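I read Wagner Queiroz's column on the bus this morning, all 46 paragraphs of it, and I think I've finally figured out how he works. He finds one rude comment under one article, calls it "the mood of the opposition," and then gets to be wounded until lunch. It's a great gig!

The comment this time came from a guy in Pomton who called the mayor a turnip. A turnip! Queiroz wants an apology from everybody who voted against her, and I'm one of those people (proudly, twice). 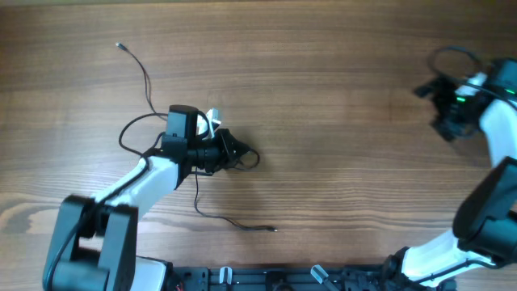
Meanwhile the Edora bus line is getting cut in March and he's given it five sentences since last summer. Janaína Vasconcelos has written more about it on her little blog than his whole paper has, and she has a day job. I'd like to hear what he thinks of the cut. I'd even take a bad opinion – call me a vegetable while you're at it, Wagner, just tell me how I'm getting to work.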